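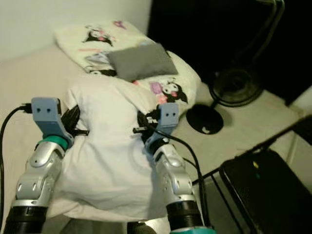

Chapter 4
When the App Goes Away: Getting Your Things Out

I lost two years of voice notes once. They were in an app called Hando, which I used every day on the bus, and one March it sent me an email with the subject line "A fond farewell". I didn't open it. I thought it was another offer. By the time I went looking for a recording of my aunt explaining how she makes plum dumplings, the login page had been swapped for a drawing of a sunset and a thank-you note.

So this chapter is about closing services, and what you can sensibly do before, during and after one closes on you. In Chapter 3 we looked at backing up things that live on your own phone or computer. We're now moving on to things that only ever lived on somebody else's, and those are trickier, as you can't just plug in a drive and drag them across.

We'll follow one case most of the way through. Clulport was a small site for sharing short clips and captions, popular with people who liked cooking, model railways and (for some reason) very long jokes. On 19 February 2019 it put up a banner saying that uploads would stop straight away and that members had 50 days to download what they'd posted. Fifty days sounds generous, doesn't it? But the banner only showed on the website, and most members used the phone app, where everything looked perfectly normal apart from a greyed-out upload button.

Raluca Pascu had 209 clips on there. She did what I'd have done, which was to press the button marked "Export" and go to bed. In the morning she had a zip file, and she was pleased with it until she opened it. The clips were there all right, but every one had been given a string of letters and numbers for a name, and the captions were in a separate file that her computer wanted to open as a spreadsheet. The comments weren't included at all. We'll come back to her zip file in section 4.3, where you'll learn how to match the two halves up again without going cross-eyed.

Jannik Bauerfeind had a different problem. He'd signed up years before with an email address from an old job, and the export link was sent there -- and only there. Section 4.4 deals with old addresses, forgotten passwords and how to write to a support desk so that a tired person can help you in one reply.

Before we get going, a few words you'll need. An export is a copy of your material that the service makes for you. An archive is the service kept in a form you can look at but can't add to. Being archived sounds safe, and I used to think it was, but an archive can be switched off just as easily as the real thing. Treat it as extra time. A shutdown is when the whole lot goes, and a takeover is when another company buys the service and moves the accounts across. Avram did this with the photo site Numov, and plenty of members found that their albums had come along but their private settings hadn't. Takeovers get section 4.5 to themselves.

You don't need any special software for the exercises. You do need one account you've had for a while and don't look at much -- an old forum, a recipe site, that sort of thing. Have a look now for its export button and write down where you found it and how many clicks it took. My own record is 17, through three different menus, and the last page was in Danish.

If there's no export button, write that down too, and keep the note handy for section 4.2.

4.1 Reading the closing notice

Closing notices are nearly always friendly, and the friendliness takes up most of the room. Skip the first paragraph. What you're looking for is dates, and there are usually more of them than you'd expect: the day new uploads stop, the day the export tool is turned off, and the day the files are deleted. Copy each one into your calendar before you read anything else.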